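Robot club diary, May

Still buzzing, so this will be long.
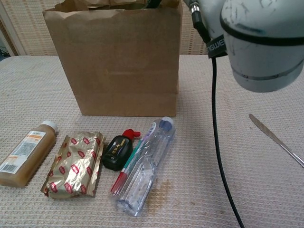
Packing, attempt after attempt

Today was our first proper go at the packing task for the Gruretero challenge, and I loved it. The job sounds so easy when you read it on the sheet: pick things up off the table, put them in the paper bag, don't knock the bag over. A toddler could do it! Our arm is not a toddler. Our arm is called Clino and it has opinions.

I was on the line-up, so I got to decide what went in front of the bag. I wanted a real mixture — the gold foil packet with the red ovals, the toothbrush, the little black bottle with the red nozzle, the empty water bottle, and the bottle with the tan drink in it right down at the left end. Everything lying down, all in a row. Then we argued for ages over whether the toothbrush was cruel. I said it was fair because people do pack toothbrushes. It stayed.

How it went

The foil packet was the surprise of the day. I was sure the crinkles would confuse the grip, and it went in first time, and then again, and then four more times, so six in a row before we had a miss. I may have shouted. The toothbrush was as bad as I'd feared (it's so thin that the fingers close and there's nothing between them) and we only got it twice all afternoon. Both times it went in handle first and I have no idea why.

The empty water bottle rolls if you so much as brush it. We've dropped the closing speed to 80 per cent of what it was, and that helped a lot more than I expected, though it makes every run feel endless when you're the one standing there with the clipboard.

I also learnt that the paper stuffing in the bag matters. With too much of it the packet just sits on top and slides off. We pulled a bit out, tried again, and it dropped in beautifully.

Itix

The scoring program finally works!! It's the bit I've been writing at home, called Itix, and it logs each try as in, missed or bag over. It crashed once, when I typed a space where I shouldn't have, but I lost nothing and I've fixed it since tea. The target is 100 logged tries before we're allowed to send our entry off. We're nowhere near, and I don't mind a bit, I could do this every evening.

For next time

Bring a spare bag. Try the toothbrush turned the other way. Ask whether Asadi (the other team's arm) is using the same grip as ours, as theirs looked much quicker on thin things and I'm dying to know. And charge the laptop the night before, please, me.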